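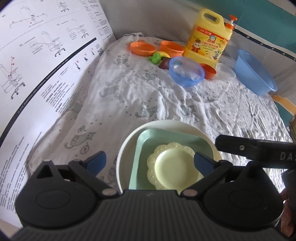
The organizer of the Endstead Forum did not plan on a second year. The first one was a single evening in a library meeting room, with 121 people and not enough chairs.

“We had a speaker list and we threw it out by 7:30,” she said. “People wanted to talk to each other about the bus cuts.”

This year there are six sessions between March and May, two of them in Geditz. Each table gets one question and a note-taker, and the notes go online unedited.

Asked whether any of it reaches elected officials, she said two council members came last time and stayed to the end. “They mostly listened. I'd like them to answer, too.”

The next session, at Bielecka Hall, is on housing. Sign-up is open until noon the day before.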